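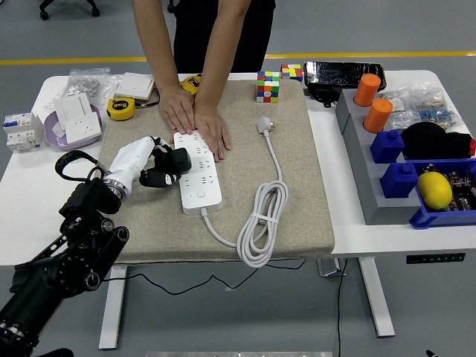

Power strips and desk cables: your questions

Which length of cord should I order?
Measure from the wall socket to the place where the strip will lie, following the edge of the floor, and add 27 cm. A small tape measure is enough. Many customers measure straight across the room and later the cord is too short.

May I leave the cord in its tie?
For storage, yes. For use, please open the tie and lay the cord out in full. A coiled cord can become warm when the load is high.

What does the small round button do?
It depends on the model, so please look at the leaflet in your box. If you have lost the leaflet, write to Peninah Makokha at the Prullcombe shop and she will send a copy.

Can I put the strip on a felt desk pad?
We prefer a hard surface. On the pad you can sort your parts and compare plugs, but please move the strip before you connect it.

Can I plug one strip into another?
No. Please order a longer cord, or ask an electrician for one more wall socket.

Do you sell switch panels and socket panels separately?
Yes, single or in boxes. The screws are packed in a separate bag.

When can I collect my order?
On Tuesday until 19:45. Other days only if you agreed it with Emiliano Solís.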